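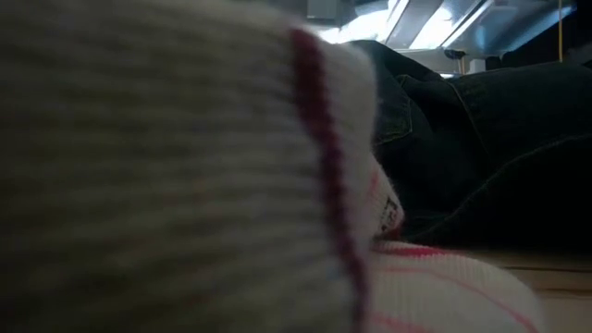

Hastow Residents' Forum: Shared Laundry, Proposed Revision of Washing Rules

Posted by Kornél Vida (moderator)
Residents are invited to comment on the proposed revision of the rules for the shared laundry at Hastow. Under the draft, the sorting of items before washing would become a requirement. Ribbed knits in a pale shade with a dark red stripe are typical of the items which give rise to complaints, as residents do not agree whether they belong with whites or with colours. The draft places them with colours, at a low temperature. Comments will be accepted until the end of September.

podwood_east
I support the draft in general. I must however object to the low temperature. Socks and towels require a hot wash, and a rule which prevents this is not in the interest of hygiene.

Máté Szűcs
With respect to the previous contributor, the draft does not prevent a hot wash. Paragraph 2 refers only to mixed items. Plain white towels may be washed as before.

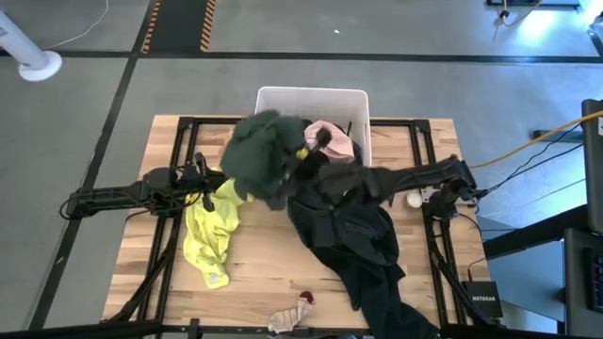
My own concern is with the charge. A fee of 500 for each unsorted load is out of proportion, and the draft does not state who is to decide that a load is unsorted. I request that the charge be removed.

podwood_east
I have read paragraph 2 again and accept the correction. I do not agree about the charge. Without one, the rule will be ignored, as was the rule on drying times.

Flat3733
Could the moderator confirm whether the Gridico booking panel will remain in use? It has twice released my place while the machine was still running. In my view this matters more than the sorting of socks.

Kornél Vida (moderator)
The panel will remain in use. Faults should be reported to the building office in writing, with the time of the booking. The remarks on the charge have been noted and the wording of that paragraph will be reviewed.

Máté Szűcs
I am obliged to the moderator. I maintain my objection until the revised wording has been posted.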